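Grurcombe flower workshop moves to larger room

15 May 2025

The artificial flower workshop at the Grurcombe community hall has moved into the larger ground-floor room, with space for 12 people at each session instead of the eight who could fit upstairs. The first session in the new room was fully booked.

The workshop began last year as a way to make table arrangements for the hall's lunch club. It now supplies the library on Dulness Road, two dental offices and the waiting room at the town clinic. Participants sort donated stems by color, clean them, trim them to length and arrange them in small vases that can be placed on a counter or windowsill.

Donations have picked up this spring. A collection held in April brought in more than 200 stems, many from a gift shop that was closing its seasonal department. Red and blue were the most common colors, and organizers say they are now short of white flowers and plain greenery.

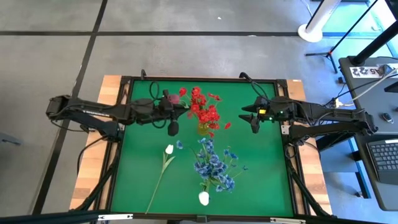 Red artificial flowers in a small vase, with a bunch of blue ones on the green work surface.

New arrangements follow a simple pattern. One color goes in first and fills the middle of the vase, and a few longer stems are then set to the sides. Arrangements for the clinic are kept low so that they do not block the view across the front desk. The library has asked for taller ones to go on top of its bookcases.

Softić, the hardware store on the main street, has given the workshop wire cutters and a set of storage bins. Vases come mainly from household donations. Small ones are preferred, and any with chips or cracks will be turned away.

The workshop has completed 38 arrangements so far this year and hopes to reach 50 by the end of the summer. Some of the extra pieces will be sold at the Bustum street fair, with the money going toward floral tape and new stems.

Sessions are free and last two hours. No experience is needed, and tools are provided. Places can be reserved at the hall's front desk or by phone during office hours. Donated flowers and vases can be left in the marked box inside the side entrance.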